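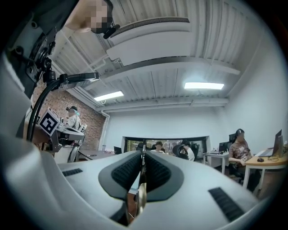
첨부 1. 그리퍼 패드와 흰색 하우징

문의 유형: 숙박 예약 / 객실 재고 연동
숙소: Skikthorpe 게스트하우스
접수일: 2026/01/05
상태: 모니터링 중

접수 내용
Prinine 예약 사이트에서 들어온 예약이 Vuvulden 객실 관리 화면에 표시되지 않습니다. 프런트에서는 도미토리 3번 방에 빈 침대가 있는 것으로 보고 현장 손님을 받았고, 같은 침대에 온라인 예약이 이미 잡혀 있어 중복이 발생했습니다. 손님은 2인실로 옮겨 드렸고 차액은 받지 않았습니다. 조식 포함 여부도 예약 메일과 관리 화면이 서로 다릅니다.

1차 확인
연동 로그 조회 결과 예약 13건 중 2건이 누락됨. 두 건 모두 '여성 전용 도미토리, 조식 포함' 요금제. 나머지 요금제는 정상 수신.
관리 화면에서 수동 새로고침을 실행했으나 변화 없음. 로그아웃 후 재접속해도 동일.

2차 확인
12월에 숙소 측에서 요금제 이름을 변경한 이력이 있음. Prinine에는 새 이름이 반영되었으나 Vuvulden 매핑표에는 이전 코드가 남아 있었음. 조식 표시가 다른 것도 같은 원인으로 확인.

조치
1) 이전 요금제 코드 매핑 삭제
2) 새 코드로 다시 연결, 조식 옵션 '포함'으로 지정
3) 누락된 예약 수동 등록
4) 테스트 예약 생성 후 취소, 양쪽 화면에서 재고 증감 확인
동기화 주기는 20분으로 설정되어 있어 그대로 두었습니다. 체크인이 몰리는 시간에는 현장 손님을 받기 전에 '지금 동기화' 버튼을 눌러 주세요.

숙소 회신
누락 예약은 화면에 보입니다. Gisler 도어록 비밀번호 안내 문자가 그 손님들께 나가지 않았는데 따로 보내야 하나요?

답변
수동 등록한 예약은 자동 문자 대상에서 빠집니다. 예약 상세 화면의 '안내 재발송'에서 직접 보내 주시면 됩니다. 다음 동기화 로그까지 확인한 뒤 티켓을 종료하겠습니다.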